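Wudel cell: table re-covering and grid check

The two-arm cell at Wudel gets a new table covering every 400 running hours, or sooner if the paper has started to lift. These pictures date from the July service. Riku Takeda did the taping and I did the cable and gripper checks. Grid cells are set out from the pedestal side with a steel rule, and the tape goes down by hand. 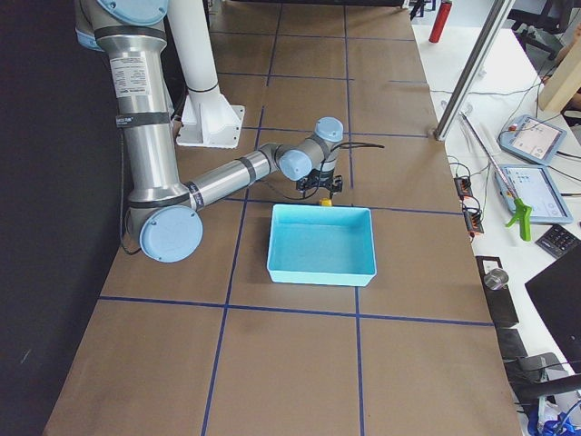

Pick-and-place check at low speed, 40 cycles per arm, before the cell goes back on the Plorkora job. The bin goes inside one taped cell, and the block is taken in over the rim by the two-finger gripper. Cable slack at the wrist is looked at with the arm reaching out like this - the black lead should trail off to the side and stay clear of the fingers. Both pendants stay on the white desk, within reach. Gripper fasteners are re-torqued at 3,000 cycles, following the Hoshino sheet.

After the check the wrist camera view is compared with the reference set from the previous service. Tape lines are the only fixed marks it has, so crossings matter more than the long runs.
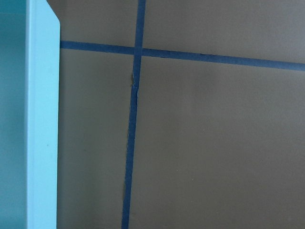
A crossing is accepted if both strips lie flat within around 200 mm of the junction. Small wobble along an edge is left alone. Where a strip has pinched or lifted, cut out the short length, clean the paper with a dry cloth and lay a new piece with a full overlap at each end. Do not stretch the tape - it creeps back overnight and pulls the paper with it.

Rolls are kept in the Runberg cabinet, second drawer.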